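## Equipment plan: should the lab buy the second arm?

Draft by Pavithra Thevar and Corentin Tessier, for Jacqueline Marty

We were asked in March to plan the purchase of a Skarnier arm with a parallel gripper, to be used for kitchen tasks. After working through the simulator runs and the quote, we are less keen than when we started. The simulated kitchen is our only evidence so far, and it flatters the hardware. Wood, tile and glass are textures on flat shapes, and none of them tells us what a fingertip will do on a real handle.

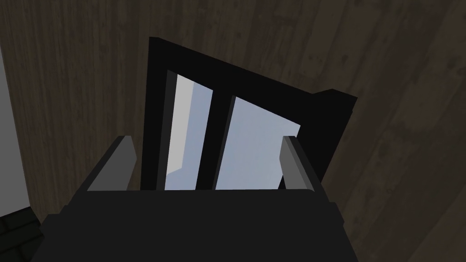

The quote from Rolland covers the arm, the controller and one gripper. It leaves out the mounting plate, the spare fingers and the wrist camera, all of which the sales sheet shows fitted. Spare fingers cost 756 dollars a pair. Corentin asked how long a pair lasts and was told "it depends on use" - not a number we can put in a budget.

We also looked at Curkix, whose gripper is cheaper and comes with a shorter warranty. Anatole Marchal in the teaching lab has used one for 15 months and says the fingers are fine but the cable is a weak point. That is one user and one unit, so we give it little weight.

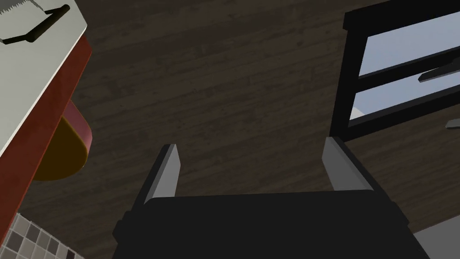
Delivery is quoted at 30 working days. We would plan for double that, given how the Mondine order went last year. Training is 2 half days on site, billed separately, and we couldn't get anyone to say what happens if the arm shows up after the trainer does.

Maëlys Guillot argued that simulation hours are free and we should just run more of them. They aren't quite free (the workstation is shared and the queue is long), but they cost far less than a broken wrist joint.

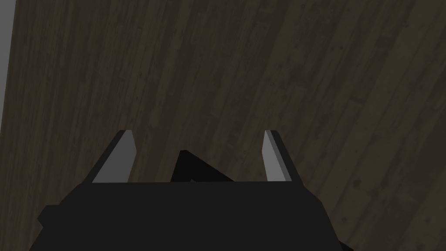 What would change our minds about buying now?

A two-week loan of the arm, with our own door and drawer handles mounted on a board, and a written price for every part missing from the quote. Rolland has offered a demo at their site instead. We don't think a demo on their handles is worth the train fare.

Until then we suggest holding the arm money and spending only on the handle board, which we need whichever gripper is picked.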